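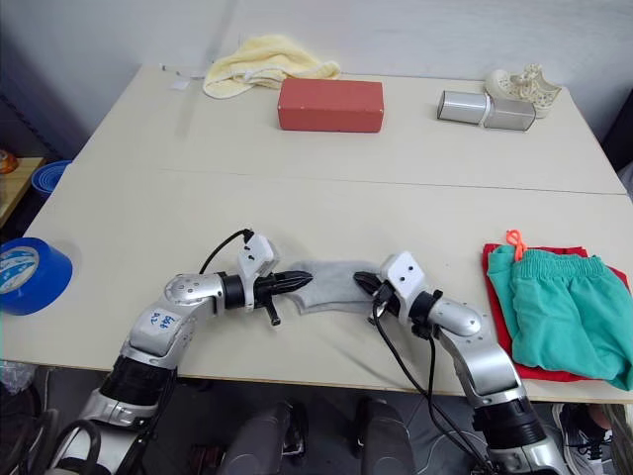
Cuvinus Club Bat — English Willow, Short Handle

I've been selling cricket bats out of the same little shop for 11 seasons now, and this is the one I keep handing to people who walk in and say "I just want something decent for Saturday league-type cricket, please don't make me spend a fortune." So if that's you, hi! Pull up a chair.

The Cuvinus is a full-size adult bat with a mid-to-low middle, which suits the slow, slightly grumpy pitches most of us play on in this country. If your home ground is matting over concrete and the ball sits up around your ribs, have a look at the Vunier instead (same maker, higher middle, a bit lighter in the hands). I use the Cuvinus myself and I'm a front-foot plodder who drives too much, so take that for what it's worth.

Price: $339
Price with knocking-in and toe guard fitted: $405

What you get

Grade 3 English willow, unbleached
Short handle, semi-oval, with one grip on it and a spare in the bag
Slightly rounded face, full edges, light concaving on the back
Padded cover with a shoulder strap

About the willow. Grade 3 means you'll see some color in the wood, maybe a butterfly stain or a speck or two, and the grains won't be ruler-straight. I like them that way. Grade is mostly looks, and I've had plain-looking clefts that pinged beautifully and gorgeous ones that felt like hitting a ball with a phone book. I tap every bat with a mallet before it goes on the rack, and the dull ones go back.

Weights

They come in anywhere from 2 lb 8 oz to 2 lb 12 oz. Tell me in the order notes what you'd like and I'll go through the rack and pick the closest. Pickup matters more than the number on the scale though, and if you can get into the shop, please do — ten minutes of shadow batting in the aisle will tell you more than I can. Mind the helmet shelf.

Knocking in

The bat arrives pressed and oiled once, but it isn't ready for a hard new ball. You've got two options:

Do it yourself. Very light coat of raw linseed oil on the face and edges (keep it off the splice and the stickers), leave it flat overnight, wipe, then start with the mallet. Gentle at first, edges at an angle, never straight on. I'd plan on six hours or so spread over a couple of weeks, then old soft balls in the nets.

Let me do it. The machine gives it 2,000 hits and then I finish the edges and toe by hand. Add a week to your delivery. With the season starting in May, the queue gets long, so get your order in early if you want it for the first match.

What it goes with

Most people pick up a pair of gloves at the same time. The Atby gloves are my usual suggestion, with a nice soft palm and a split thumb, and they don't need much breaking in. For pads I'd go El Fassi. They run a touch tall, so if you're between sizes take the smaller one. And buy proper long cricket socks while you're at it, the cushioned kind! I spent years fielding in thin gym socks and my heels still haven't forgiven me.

Returns

Unused bats can come back within 30 days, cover and all. Once it's been oiled or hit a ball I can't put it back on the rack, but if a handle goes or the blade splits in normal play during the first season, get in touch and I'll sort out a repair or a swap. Surface cracks and little dents on the face are just cricket. Same goes for damage from yorkers on a toe with no guard — please get the guard.

In stock: yes, short handle only. Long handles are on order.

Page updated Apr 8, 2026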